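Grollthorpe Studio Share: notes from our meeting, 2 Oct 2025

Hi all, I had the pen again, so these are my notes and they wander a bit. Shout if I've got you wrong and I'll fix it before they go in the binder.

Present: me, Rostam Parsa, the two from Prilix, Mrs. Pawłowska, and Brorik's person for the second half only. Apologies from upstairs.

1. Last time's notes
Read and agreed. The August heating question is still open and I still have no answer from the landlord. I'll call again.

2. Furniture in the front room
We spent most of the evening on this one! Rostam wants the white shelving unit to stay put against the brick. I was all for moving it to the hallway, but I have to admit he made a good case: people have gotten used to it, and you can sit and write a note at the desk part without hunting for a table. Mrs. Pawłowska would hate to see it go too (she's very fond of the arched bit at the top). So it stays. Agreed by everyone, me included, with a little grumbling.

The cubbies are a different matter. Prilix would like two of them for their sample folders and Brorik asked for the same. I said yes to both as long as names go on by the next meeting. The drawer is for shared things: tape, pens, the spare keys. Please don't put receipts in there, I've been fishing them out all summer.
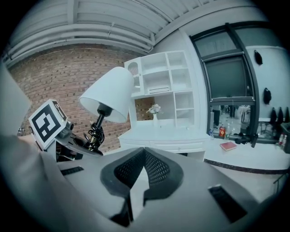 Front room, with the white lamp and the shelving unit by the brick wall.

We had a long chat about the lamp. Prilix find it handy on dark afternoons and want a second one the same. Mrs. Pawłowska would prefer something taller for the corner. I like the one we have, cord and all, and I'd happily take another. We left it that Rostam will look at prices and bring two choices, with 800 as the most we'd spend on lighting this year, bulbs included.

Flowers: everybody likes having some on the desk part, so we'll carry on. Pale ones if you're buying, please, and keep to the small vase (the big one leaks).

3. Walls and ceiling
No painting on the brick, we all feel the same about that. Brorik asked if they could hang a banner from the ceiling slats for their open evening. I'm nervous about the pipe up there, and Rostam is too, so the answer is no for the ceiling and yes to a stand on the floor.

4. Money
We have 2000 in the shared pot. After the lamp money and the 1000 we set aside for the floor, that leaves us pretty thin until the new year, so no surprise purchases! Prilix still owe their share for August and said they'd send it over this week.

5. Anything else
Mrs. Pawłowska has lost a green umbrella. Brorik would like the door code changed; I'll do it and text everyone.

To do
Me: landlord, door code, labels for the cubbies
Rostam: lamp prices
Prilix: August share
Brorik: find a banner stand

Next meeting same place, and it's Prilix's turn to bring the cookies.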